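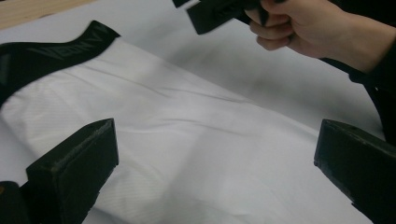

Page last changed: Sunday, 4:40 p.m.

Halima Nyamweya folds laundry for a living, or at least that is how she puts it when people ask at parties, and she says it usually gets a laugh and then a long list of questions. She runs the finishing tables at Karkis, the wash-and-fold shop on Stuvorgate, where on a busy day 248 pieces will come across the counter and go home again in paper-wrapped stacks. I stopped by in the slow part of the afternoon and she kept working while we talked, which suited us both.

We started with white sports shirts, her least favorite and (I think) secretly her favorite. "A white shirt on a white table, you have to go looking for the edge of it," she said. "I find the side with my fingers first. If there's a dark collar, like the wide black band on the Venum ones, I'm grateful, because then I know where the top is and I can work down from there."

She doesn't iron them. Most of what people take for wrinkles, she told me, are only shallow creases from the way a shirt has been lying, the long slanting kind that run from one shoulder toward the opposite hip. "You lay it flat and you sweep your hands out from the middle. Slowly! People pat at it, pat pat pat, like it's a cat. Sweep it." She has been teaching that sweep to Kimutai Owino, who joined in May and who admits that his first week was rough. "I was pulling," he told me from the next table over. "Halima would come by and say, you're folding it, you're not winning it."

The tables themselves took some getting used to. They were bare wood until Joyce Kaijage, who owns the shop, had them covered in smooth white. Halima grumbled at first and has since come around, mostly — a snag in fine knitwear used to cost her an evening of apologies, and she would still like one dark table at the far end, just for the whites. Joyce says she is thinking about it. Halima says she has been thinking about it for almost 39 weeks.

I asked what she would tell someone folding at home, with a basket on the bed and the television going. She thought this over through two whole shirts. Face down, she said finally, with the collar away from you. Sides in, sleeves back along the body, then up from the hem in thirds. Do the shirts together and the towels together, and stop after half an hour if your back is complaining.

And does she fold her own laundry that way? She laughed so loudly that Kimutai looked up. "Come and see my chair," she said. "I have a chair at home, and the chair has all the shirts."

Karkis is open until 5 on Sunday.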